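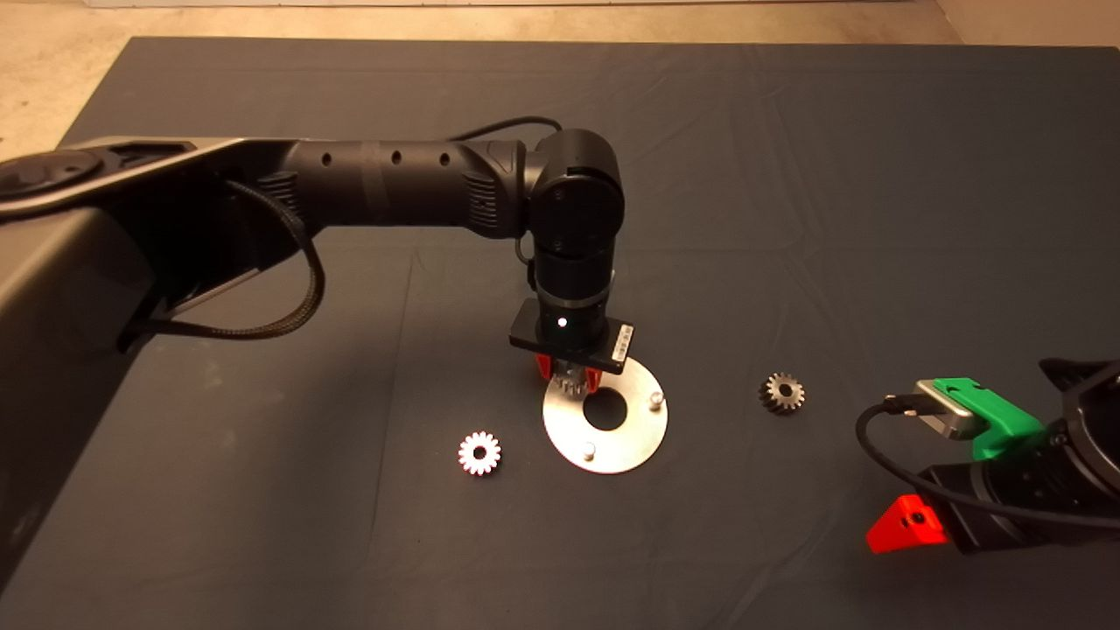
## Ticket 171: gear set for the peg plate will not run together

**Status:** open, waiting on parts
**Location:** Urthorpe workshop, large table
**Item:** Cordier gear kit, round plate with two pegs

### Reported fault

The gears bind when all of them are on. Each one turns freely by itself. With two meshed there is a stiff spot once per turn, and with the third added the set locks.

### What is on the table

- Silver plate, round, large hole in the centre, two short upright pegs
- Small silver metal gear
- Dark bronze-coloured metal gear
- White gear, reddish at the edges of the teeth

### Log

**09.10** Cleaned both pegs and the bores of the metal gears with a dry cloth. No change.

**09.25** Laid the plate on the bare table top and pressed round the rim. It does not rock. Put the grey cloth back down, as small parts skid off the table without it and we have lost two washers under the bench already.

**09.40** Silver gear on the front peg, nothing else fitted. Spins freely.

**09.50** Bronze gear on the other peg. Also free. A little play on the peg, same as the last kit.

**10.05** Both metal gears on. Stiff spot returns. Marked the tooth with pencil and turned the bronze gear slowly. The tight point follows the bronze gear and stays with the marked tooth.

**10.20** Went over the marked tooth with a fingernail and found a burr on one flank. Took it down with the fine file, four light strokes, and wiped off the dust. Stiff spot much reduced but still there.

**10.45** White gear tried against the silver one, by hand, off the plate. Teeth do not seat to full depth. The kit sheet calls for 36 teeth on the white gear and the bag label says the same, but the pitch looks wrong. Possibly from the Irkholm kit, which was unpacked on the same shelf.

**11.15** Checked the Irkholm box. Its white gear is missing. Ours has probably been swapped with it at some point.

### Findings

1. Burr on the bronze gear, mostly cleared.
2. White gear does not belong to this kit.

### To do

- Order one white gear from Cordier, part 300. Ask whether they will send a bronze one too.
- Return the present white gear to the Irkholm box and label the bag.
- Do not grease anything until the new gear is in. Grulel light oil only, one drop per peg.
- Retest with all gears fitted, then run the hand crank for 2,000 turns before closing.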